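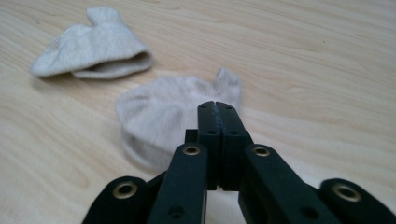
Fig. 3. Two gray socks on the tabletop, before pairing.

Pairing and folding socks

Once the bigger pieces are put away in your Dinditz drawer unit, it's time for the socks, and we do suggest you take them slowly (a cup of coffee helps!). Any flat table will do nicely.

1. Set the socks out on the table with a little space between them. They may be bunched up, and that's fine for now.

2. Reach into each cuff and feel for a tucked-in toe. Pull it through gently until the whole sock is right side out.

3. Smooth each sock flat with your palm, heel down, working from the cuff toward the toe.

4. Lay one sock over its mate, toes together, and fold in thirds. The bundle should stand up by itself in the small Prilter divider, which holds 20 pairs of everyday socks.

Note: Grays can be sneaky. Two socks may look a shade apart until you carry them over to a window, so compare the ribbing and the length of the cuff as well before you give up on a match.

Caution: Please don't roll one cuff over the other. It stretches the knit, and the rolled pairs keep the drawer from closing.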